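Student project report – Money and Trust in Small Congregations
Group: Lensa Mersha, Dae-han Tak, Fikri Manurung
Supervisor: Kornél Lakatos
Handed in February 7, 2019

1. What we wanted to find out

Who decides how a church spends what comes in on the plate, and do the people giving know? We picked one case, the Vida fellowship in Trundville, and read its yearly accounts next to the minutes of its members' meetings. Started in September. Lost two weeks to getting permission for the minutes.

Vida is small. 445 names on the roll, one pastor (Lajos Kocsis), a rented hall on the Clirkbridge side of town. No TV show, no book deals. We wanted an ordinary place because most of what's written on church money is about the scandals.

2. How we did it

Paper survey handed out after two services, plus a long talk with Pastor Kocsis. 122 forms came back. A few had only the first page filled in, we kept them for the questions they did answer. Fikri typed everything in, Lensa checked it against the paper. Dae-han did the accounts.

We didn't ask how much anybody gives. Kornél told us to leave that out and he was right, people were already jumpy about the form.

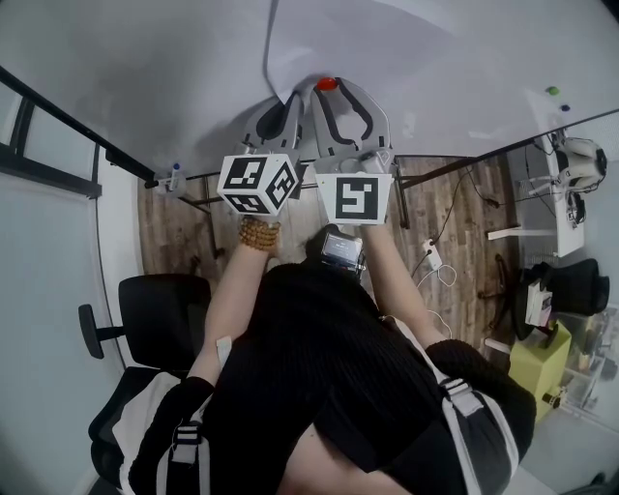 3. What the accounts show

Biggest line is rent on the hall. Then the pastor's pay, then heating, then a fund for families who are short that month. The accounts are honest as far as we can tell but hard to read. "Sundry" covers coffee, a new amplifier and the repair of the van, all in one lump. We asked for a breakdown and got it the same evening, handwritten.

The one odd item was the Gresoletti concert, a gospel group the church paid to come and sing. Ticket money went in under "gifts" and the costs under "music", so you can't see from the page wether it made or lost anything. When we put the two together it lost a little. Several members had told us it was a big earner. No one had lied to them, they just assumed, the hall was full.

4. What members said

Most said they trust the pastor. Far fewer had ever opened the accounts. The usual answer was that they're pinned up by the door in the entry and you walk past them. One person wrote "I give to God, not to a spreadsheet" and underlined it.

Younger members wanted more detail – mostly on music and the van. Older ones cared about the hardship fund and didn't want names anywhere near it. Fair point, and the fund is the one line we'd leave alone.
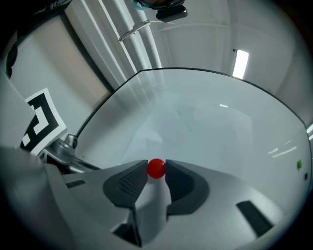

Can members at Vida vote down a spending plan?
Only at the yearly meeting, and only the whole plan at once. Single items can be questioned but not struck out, and in the minutes we read the plan passed every time.

5. Problems with our work

One church, so don't read too much into it. People who stay behind to fill in a form probably like the place. Also our question 2 was badly worded (it asked two things in one) and we dropped it. We should of tested the form first.

6. Suggestions we gave the church

Split up "sundry". Put concert income and concert costs on the same line. Read the accounts out loud once a year, short version. Pastor Kocsis said yes to the first two and wants to think about the third.

Survey form and the tables are in the appendix, Dae-han has the clean copy.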